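2023-10-20

The morning

I woke up before the alarm and put on the gray dress, then took it off and put on the trousers. It was foolish to worry so much about clothes for an evening where everybody would look at other clothes. But I have followed Harkthorpe from the first episode, and the Drirnis collection made from it was opening tonight in Wemness, so I allowed myself to be foolish for one morning.

I must write first what I thought before I went, so that I can be fair to myself later. I thought it would be a poor thing. When a television drama becomes popular, the stores fill with collars and buttons that have a little to do with it, and the price goes up because of the name on the tag. Last year I bought a scarf of this kind from another series and it lost its color in the first wash. I still have it in the drawer with the things I do not wear and do not throw away.

In September, when the first photographs of the campaign came out, I wrote on my page that the long coat with the wide lapels was the only piece I believed in. In the series the older sister wears it to the station, and she keeps her hand inside the lapel for the whole conversation. I do not know if it was the actress's idea or the costume department's, but after that episode I wanted a lapel large enough to hide a hand. Several readers wrote to me then and I read their messages again this morning with my coffee.
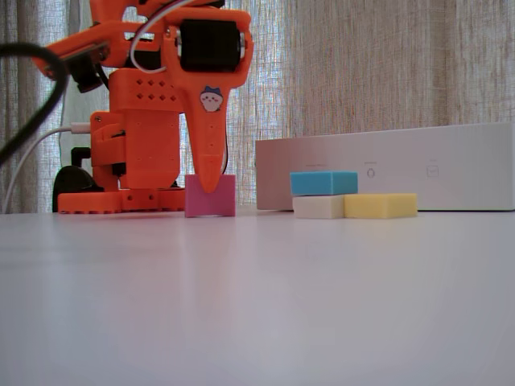
Marguerite wrote that I was too kind to the coat and too hard on the blouses. In her opinion a coat like this belongs to a tall woman who stands still, and most of us carry bags and run for the bus. The blouses, she wrote, are where the designer was really thinking, and I should look at the cuffs before I say one more word about lapels.

I promised her that I would look at the cuffs.

The store

The train was on time and I arrived too early. I walked two times along the street with the shoe repair and the bakery, and bought a poppy seed roll that I ate too quickly. At the door they had a list. My name was written with one letter wrong but the girl let me in and gave me a small card with the program.

The collection has 26 pieces. I had expected fewer. They were hung by episode and not by type, so you meet the plain clothes of the first episodes near the door, and at the back there are the velvet and the mourning clothes. I liked this idea, but it makes it difficult to shop. A woman beside me wanted only a skirt and had to go around the whole room for it.

The coat is good. I will write it clearly because I was prepared to write the opposite. The wool is heavy, the lining is sewn with care, and the lapel does hide a hand, I tried it in front of the mirror when the assistant turned away. It costs $190, which for me is a winter coat for four winters and not for one. They made 2,000 of them and there will be no second run, at least this is what was said in the speech. In speeches they always say this.

Then I looked at the cuffs. Marguerite is right. They are cut deep, with a row of covered buttons on the inner side of the wrist, and when you bend the arm the cloth follows and does not stick out. I do not know the English word for this kind of cut. My grandmother made it for christening clothes and she called it only "the quiet sleeve." I stood there with a blouse in my hands for quite a long time.

One more thing for the readers who wrote to me about buying without trying on – I asked at the counter.

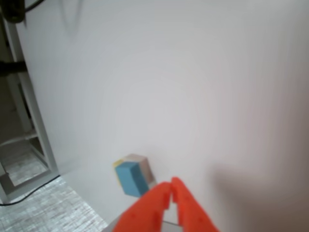

How long do you have to bring a piece back if it does not fit? You have 14 days with the receipt, and the tags must still be on, but the hats and the gloves cannot be returned.

I think this is reasonable for the coat and less reasonable for the gloves, because gloves are exactly the thing where I never know my size. The sizes in general are small. I am usually a medium and I took the large in the blouse, and the shoulders were correct. The skirts are better. They have a second button inside the waistband, so after dinner you can breathe.

The talk

There was a short talk with the designer, Hanna Krajewska, who was sitting on a high stool and did not look comfortable on it. I had hoped she would say something about the series, and she said very little. She said that she watched the first episodes without sound and drew only how the people moved. She did not want to know who was good and who was bad, because then she would have made the bad people's clothes too beautiful.

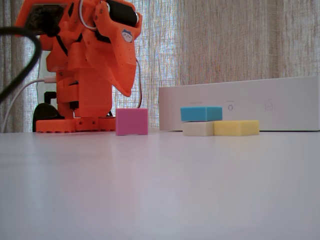
I wrote this down on the back of my card and the pen almost did not work. She also said that the color of the famous coat is not the color from the screen. On the screen it looks like dark plum, but the costume was brown, and the lamps changed it. Drirnis had to decide between the true coat and the coat people remembered, and they chose the remembered one. A man at the front did not agree and said that it was a kind of lie. She answered that she would have had to explain the brown to every customer, and she does not like explaining.

Afterwards I wanted to speak to her, and I stood in the line, and when there were two people before me I thought of my accent and of the question I had prepared, and I went to look at the hats. I am annoyed with myself about it now. The question was a good one. I wanted to ask who sewed the cuffs on the first blouse, the sample, because I think a person who learned it from another person must have done it. You cannot get it from a drawing.

The hats were not for me. They sit very far back on the head and need hair that I do not have. One was nice, in dark green felt, with the Krajewska label inside in small gold letters and the Drirnis label under it. I noticed that on the coats the order of the labels is the other way around.

I caught the last good train. The paper bag was on my knees and the handle left a red line on my fingers.

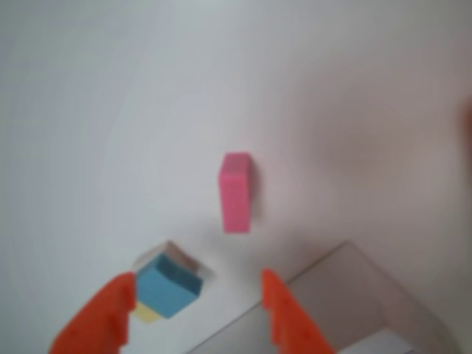
What I bought

One blouse, cream, large, with the cuffs. No coat. I will think about the coat until the end of the month, and if they are all gone by then I will be sad for one day.

Tomorrow I must write to Marguerite and tell her. Also I must wash the dark things, answer the letter from the dentist, and take the old scarf out of the drawer and look at it again in daylight. Maybe it can be dyed brown.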